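3.2 Reporting rules for simulated placement tasks

Benchmarks for robotic placement live or die by what their authors agree to write down. In the Kirel suite we wanted a set of rules short enough to pin beside a monitor, and we are delighted with how much trouble they have already saved the groups at Undora and Havosholm. This section sets out the rules for the disk-and-board family, the simplest in the suite and the one where loose wording does the most damage.

The first rule concerns names. A contact state is recorded from the view being annotated, and the word "grasped" is reserved for a part with a finger pressed against it on either side (Figure 2). Anything else gets a plainer label. We tried richer vocabularies early on, with terms for pinching, cradling and resting, and annotators at the two sites kept drifting apart. Going back to a small set of words was a real pleasure!
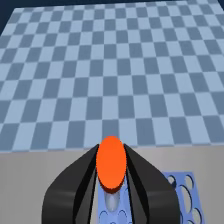

Figure 2. Orange disk held between both fingers over a hole in the blue plate.

The second rule is that alignment and contact are scored separately. A part may sit neatly over a hole while the grip is poor, and a firm grip says very little about where the part is going. Earlier protocols, including our own first draft, folded both into a single "ready" flag, and a reader of the results could never tell which half had failed. Under the present rule each annotated view carries 2 labels, one per question, and an annotator who can't decide writes "unclear" and moves on. Unclear is a perfectly good answer. It stays in the released data and is never filled in later from the outcome of the run.

We checked the rule on 1,888 views drawn from 72 runs, all labeled independently at both sites. Most of the disagreement was about one-sided contact, where the part lies close along one finger and clear of the other. 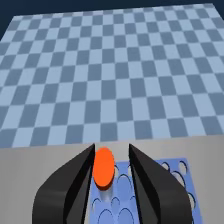

Following the Medeiros convention, such cases are marked "partial" whatever the controller reports at that moment. The gripper's own closed signal is logged in its own column and may not be used to overrule the label. This matters a great deal in simulation, where it is tempting to trust the internal state and skip looking altogether. The internal state should certainly be published, and we urge everyone to do so, but alongside the visual label and under a different name.

The third rule covers scenery. Floor pattern, background color, table shade and lighting are fixed for a given release, and any change to them calls for a new release number, even when the physics is untouched. Camera placement is treated the same way. Groups that want to vary the surroundings, and we hope many will, should report those runs in a separate table with the altered settings listed beneath it. Part dimensions and hole spacing go in the configuration file supplied with each release.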